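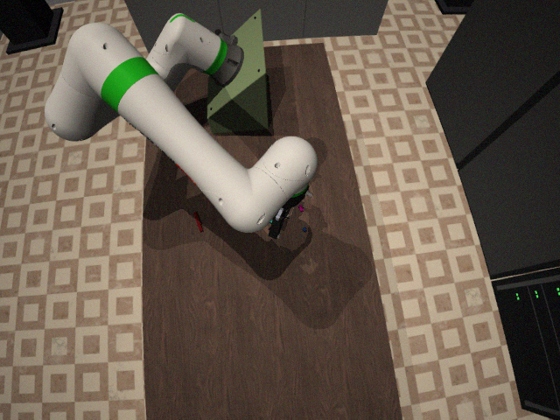
Heriberto Urrego reckons you should never sign for an arm until you've run your own job on it in the simulator, and after last year I agree with him. We bought first and simulated later. Never again!

posted by lurnwood_bench

Right, so I should explain what I'm asking. I've got until 15th June to hand in a number for our small sorting bench at Skurkness (little coloured bits on a long table, pick up, put down, all day). The arm is the big lump and I'm happy with that quote. It's the rest that's doing my head in. So far I have 2,059 for the gripper and 673 for spare fingers and pads. Does that look daft to anyone?

Re: what else goes in the budget
posted by tinpot_marge

Not daft, but 673 on spares before you've worn out a single pad? I'd buy one set and wait. We did the big spares order and half of it is still in a drawer - we changed the gripper the year after and none of it fitted.

Re: what else goes in the budget
posted by oldbelt

Disagree with Marge, sorry. Our lead time on pads from Admasu was dreadful last June and the whole bench sat there doing nothing. Buy the spares. Where I'd save is the table. Any solid table will do if the base is bolted down well, and people get talked into fancy frames.

Re: what else goes in the budget
posted by lurnwood_bench

See, I can argue it both ways, that's my trouble. On the table, I've got the arm at one end of a long wooden one in the sim, with the cabinets along the wall behind, and I'm trying to work out whether we'd really need a table that long. The elbow swings out a fair way too, so I don't want to squeeze it into the corner and find it clouting something.

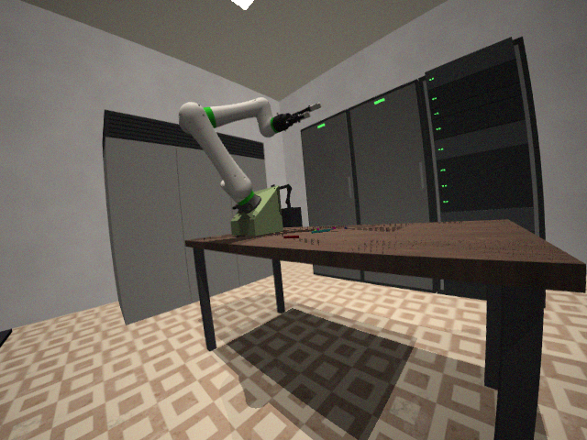 Re: floor space, and a moan about quotes
posted by tinpot_marge

Leave more room than you think, and leave it on the elbow side. We had to shift a cabinet, and the electrician charged us for two visits. Put 2,000 down for fitting and wiring. Brivstead quoted us far less and then the extras came in one by one.

Re: floor space, and a moan about quotes
posted by oldbelt

2,000 is steep if the power's already there! Get them to price it on site, in writing. I'm with you on the elbow though.

Re: floor space, and a moan about quotes
posted by lurnwood_bench

Power's there but it's on the wrong wall, so I'll put the 2,000 in and let them knock it down. Keeping the spares in as well (sorry Marge). Has anyone got a training line in theirs, or did you just muddle through?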